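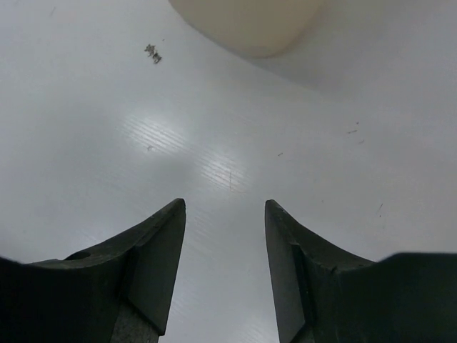
White Worktables Now in Service at the Flultstead Center

The Flultstead Center has put 14 worktables with white tops into service in the ground floor sorting room. The tables were supplied by Gusteck and replace the folding tables used since the center opened. Funding came from the Karia Fund, which awarded the center $2,000 toward delivery and assembly.

The white surface was chosen after a trial in February. Staff reported that small parts and printed labels were easier to find on it than on the former brown tops.

Users of the room are asked to observe the following:

Wipe the surface with a damp cloth at the end of each session. Abrasive pads may not be used.
Place a mat under any cutting work. Mats are kept in the Feyisa Room next door.
Clear personal items from the tables by 5 p.m.

Marks that do not come off with a cloth should be reported to the front desk – please do not apply solvent. Table reservations may be made up to five days in advance.

Recent items
Feyisa Room: Revised Hours
Parking During Roof Repairs
Supply Cabinet Keys

Sign up to receive this newsletter by email. You may unsubscribe at any time.

© Flultstead Center. All rights reserved. Contact us | Back to top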